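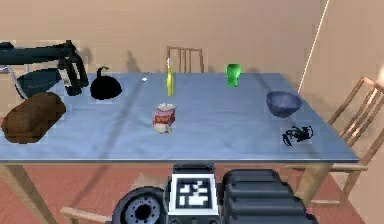
Peltley Robotics Club
Pre-run checklist, table clearing task (simulation, then arm)

Fill in before each session. Mark OK, NOT OK or N/A and write a comment if it is anything other than OK. Keep the sheet in the Fluteck folder.

Part A. Simulation

1. Correct world file loaded. OK
Comment: kitchen table world, party items set. The older Fernlow set is still in the same folder and should be moved before October.

2. All objects at rest before the arm moves. OK
Comment: watched for 50 steps after reset.

3. Objects fully supported by the table. NOT OK
Comment: the loaf sits partly over the left edge of the table. Either move the spawn point or leave it as a hard case, but say which in the log.

4. No stray objects. NOT OK
Comment: tiny white speck towards the far edge, left of the yellow bottle. Could be an item or only a highlight. Check the object list.

5. Gripper clear of objects at start. OK
Comment: hanging down, fingers towards the table. The black pumpkin is the nearest thing to watch on the first move.

6. Chairs included in the collision map. NOT OK
Comment: the far chair is in, the one on the right is missing. Do not plan any reach to the bowl or the spider until this is fixed.

7. Marker on body panel shows correctly. OK

8. Seed written down. OK
Comment: 878. Seed 829 is withdrawn, the green cup fell through the table twice.

Part B. Real arm

9. Stop button tested by the person who will hold it. OK

10. Floor tape down and bags outside it. OK
Comment: tape lifting by the door, replace.

11. Speed limit set to club value. OK

12. Cables checked for wear. OK
Comment: slight rub at the elbow, no bare wire. Look again next week.

13. Ionescu bench cleared of tools. N/A
Comment: bench not in use this session.

Result: simulation may run with items 3, 4 and 6 open. No real arm runs of this task until item 6 is closed.

Checked Sun 9 July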